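Wood grain on tabletops

Wood grain is the pattern you see on the face of a board or a sheet of veneer, and on a tabletop it's the thing people notice first and understand least. I've been fixing up tables in my shed for 13 years and I still get asked if somebody drew it on! No. It comes from the tree's growth rings and the angle at which the saw or the knife met them. I'll stick to pale timbers in this article, mostly birch and maple, as those are what I know (for dark stuff like jarrah you'll want someone else).

Straight grain

The plainest sort runs in fine lines from one side to the other. You get it when the log is cut so the blade crosses the growth rings close to square, which the trade calls quarter cutting. It's the calm one, and it's what I'd choose for a desk or a work table where you have small bits and pieces lying about and want to find them again.

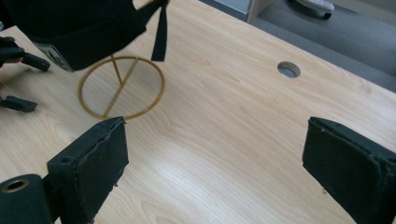
Straight lines are handy for laying things out, too. I line up rulers and offcuts with them all the time, even though I know full well that the grain and the table's edge don't always agree. On a pale top with fine diagonal lines, a thin golden-tan ring with spokes in it a bit like a peace symbol stays easy to pick out, though it's a warm colour on a warm colour, and the grain simply carries on through the open middle. Try that on a busy walnut top and you'll be patting around for it with your hand. Light matters as well — a lamp overhead leaves a soft pale patch on a smooth top, and the lines in that patch look brighter than their neighbours.

Cathedral grain

Cut the log flat instead, straight through the side, and the rings come out as tall arches stacked inside each other. That's cathedral grain, named for the shape of church windows. Most boards have it somewhere, often in a band up the middle with straight lines running along both sides. I used to think it was a bit showy and now I go looking for it.

My own dining table is a Rilen, the 4-seat one, and its arches all lean the same way, so guests sitting at one end get the points and guests at the other get the tails. I've had people swap chairs over it.

Knots and nested rings

Where a branch once grew, the fibres had to bend around it, and they keep bending for a good distance either side. Even when there's no dark knot in the face itself, you can get an oval with long rings nested inside one another, like contour lines on a hiking map. Rotary-cut veneer does this more than anything else. The log is spun against a long knife and the sheet peels off like paper from a roll, so the blade wanders in and out of the same growth ring and leaves big wavy loops behind. 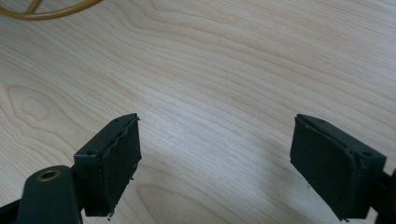 Colour and fading

Pale timber doesn't stay one colour. Maple goes honey-coloured over the years and birch yellows under an oil-based varnish, while a water-based finish keeps both of them closer to cream. If you leave a runner or a fruit bowl in one spot all summer you'll find its outline in July when you finally move it (I'm in Hobart, so by then there's hardly enough sun to even it up again). I shift everything on my tables every couple of weeks.

Small dark flecks are a separate matter. Some are mineral marks in the timber and some are plain old dirt, and a damp cloth will usually tell you which. Don't start with sandpaper! Face veneer is thin, and once you've gone through it there's no going back. I did precisely that to an Aaltonen side table I'd paid 575 dollars for, and it now lives under a very large pot plant.

Matching the pattern

If a top is made from 2 or more sheets of veneer, the maker has to decide how they meet. Book matching opens the sheets like pages, so the pattern mirrors across the join. Slip matching slides them side by side so it repeats. You can also find tops where straight lines on one part give way to looping arcs on another, and I'm fond of those, as they look more like a piece of a tree. 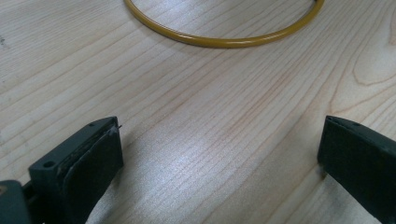
Pentti Nurmi wrote in after reading an earlier version of this page to say I'd been unfair to slip matching. In his view a mirrored join draws the eye straight to the middle of the table and keeps it there, and a slipped one lets you forget about the join altogether. He also reckons that anyone buying veneer should wet a corner of the sheet first, as the figure shows up far better and you get a fair idea of the colour under varnish. I've tried the wetting trick on a few birch offcuts since then and he's right about it. On slip matching I'm still thinking, and the two spare sheets for my next top are leaning against the shed wall until I make up my mind.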